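Subject: Re: [upkeep] Oil for worktops and tables, again
List: upkeep, the Navholm list for care of wood and floors
Time: 21:14

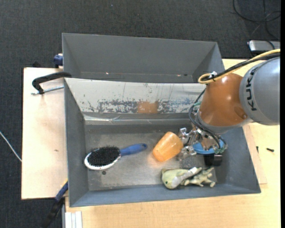 Grey bins on the light wooden tabletop, with the KUKA arm over the front one.

Hello all,

I read the question about oiling with much interest and I will try to answer it in order. Please excuse if some words are not the correct ones of the trade. I learned this work in another language and I still look up half of the names.

On Arellano list member wrote:

> I have a table top in beech, two metres long, which I use every day
> for eating and also for sewing. I sanded it in June and gave it
> linseed oil, the boiled kind from the tin. Now it is September nearly
> and the surface is still a little sticky when the room is warm. Dust
> stays on it. I put three coats, the last one quite thick, because
> the wood looked thirsty. Should I wait longer, or sand again, or is
> there something which I can put on top so that it becomes hard?
>
> Also, is it true that one must never use soap on an oiled table?
> My neighbour says only a dry cloth. With two children at the table
> this is not possible for me.
>
> Greetings from Wallbridge

First the sticky surface. I believe the last coat is the cause. Beech is a dense wood and does not drink much. It can look thirsty because it is pale and dull after sanding, but this is only the colour. The oil which did not go into the wood stays on top, and there it makes a skin, and under the skin it remains soft for a very long time. Waiting will help a little, but I would not wait until winter.

I would also not put anything on top. Varnish over soft oil will wrinkle or come off in pieces. I did this once with a window board and had to begin again from the bare wood.

What I would try, before sanding:

Take a white scouring pad, not the green one, which scratches. Put a little white spirit on it and rub a small part of the table along the grain, perhaps as large as a plate. After one minute wipe with an old cotton cloth. If the cloth comes away yellow and the wood feels smooth the next morning, then do the whole top in this way, one part after the other, and change the cloth often. Open the windows. Leave the table for one week with nothing on it.

If it is still sticky, then you must scrape. I prefer a scraper to sandpaper for this job. The soft oil fills the paper in a few seconds and you will use a whole packet. With a sharp scraper the skin comes off like thin curls of wax. Afterwards you can sand lightly, 120 first and then 180. I do not go finer than this with beech, the oil then goes in even less.

Please be careful with the cloths! Cloths with linseed oil can become hot by themselves and start a fire, also many hours later. Spread them flat outside until they are stiff, or put them in a metal tin with water and close the lid. Do not put them together in the kitchen bin. Perhaps all on this list know it, but I was in the trade for years before a colleague told me.

For the new oiling I would do only two coats. Make the oil a little warm by standing the tin in a bowl of hot water from the tap (not on the stove). Put it on with a cloth, wait 20 minutes, and then wipe everything away, as if you changed your mind about it. The table should feel nearly dry with the hand. The second coat comes the next day or the day after. If you have a part which looks matt and the rest shines, it is the shining part which has too much.

Now the soap. I do not agree with your neighbour, though I understand where the advice comes from. Washing-up liquid takes out the oil and leaves the wood grey and rough, and many people have had this experience and afterwards allow no water at all. But a soap made for wood, with natural fat in it, is a different thing. I use a spoon of soap flakes in one litre of warm water, a cloth well wrung out, and then a second cloth with clean water. For a family table this can be done every week without harm. It must only be dried directly after, above all at the ends of the boards, where the water goes in fastest.

Against stains from felt pens I know nothing that really works. Some say toothpaste. I tried it and had a clean white spot in a yellow table, and this looked worse than the pen.

About the sewing I would add one thing. Fresh oil can mark light fabric, even when the hand feels nothing. Put a piece of white paper on the table overnight with a heavy book on it. If in the morning there is no shadow on the paper, the fabric is safe. With my own table I waited up to 65 days before I trusted it with a white sheet, but it was a cold spring and the room had no heating.

For those who asked last month about the hard wax from Salluvberg: I have now opened the tin. It smells strongly of orange peel for some days and then it is gone. On oak I like it very much. On pine it became blotchy near the knots, and I would make a test on the underside first. It does not spread well below 15 degrees, it comes out of the cloth in small crumbs. I have not yet tried it on a floor. If someone did, I would be glad to hear how it is after one winter with shoes.

One small matter about the list itself. The old message about scrapers, how to turn the edge with a steel, is number 636 in the archive. The search does not find it when you write "scraper", as the writer spelled it with one letter missing. You must go by the number. It is long but the drawings made with letters and lines are still readable if you choose a typewriter font.

And a question from my side. I have a set of stairs in ash, painted many times, and at the bottom there is a dark brown layer which neither the scraper nor the hot air gun will move. It becomes soft like chewing gum and closes again behind the blade. It does not smell of anything. A person in the paint shop said it may be an old glue or a tar, and advised me to cover it and paint over. I would prefer to know what it is before I heat it any more. The house is from before the war, and I keep a mask on and the door to the other rooms closed in the meantime. I have stopped at the fourth step.

If it helps, I can send a little of it in a jar to someone who knows such things.

With kind greetings, and good luck with the beech

--
upkeep mailing list
To leave the list, send an empty message with the word "leave" in the subject.
Please quote only the part to which you reply.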